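Repair or Replace? A Survey of Small Appliances in Student Housing
Dalva Rezende and Sirkka Kinnunen
Submitted 1 September 2023

1. Background
Students in the Tamura and Leite residence halls throw out a lot of kettles, toasters and desk lamps at the end of each term. We wanted to know how many of these were past fixing, and whether their owners had thought about repair at all.

2. Method
We sent a short survey to 570 residents and got 469 answers. The questions covered what broke, how old it was, what it cost new and what the owner did with it. The first version went out in December and had to be withdrawn after one question showed up twice — those answers are not used here.

We also collected discarded items from the bins by the Leite loading door and opened them up with hand tools.

3. Results
Of the people who answered, 300 had thrown out at least one appliance in the past year. Over 200 of them had never looked for a repair. The usual reason was price. A new kettle costs less than an hour of labor at the shop on Ukier Street, and most residents knew that without asking.

Among the items we opened, the most common fault was a worn cord near the plug. Kettles were the hardest to get into. Several had screws hidden under glued feet, and two had no screws at all.

Toasters were easier, though crumbs in the lever caused trouble that looked like an electrical fault. Sirkka fixed one of these with a paintbrush.

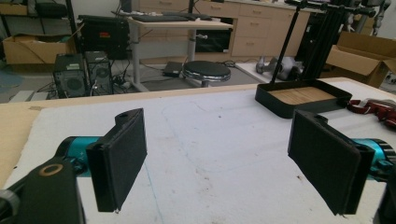 4. Limits of the Study
We only asked people living in two halls, and both have shared kitchens. Students in private apartments may keep their appliances longer. Ages were given from memory, and few people had a receipt. We did not test any repaired item for more than a week.

5. Next Steps
The Stollico reading room has agreed to lend us a table for a repair evening next term. Dalva is writing the sign-up sheet and a list of spare cords to order.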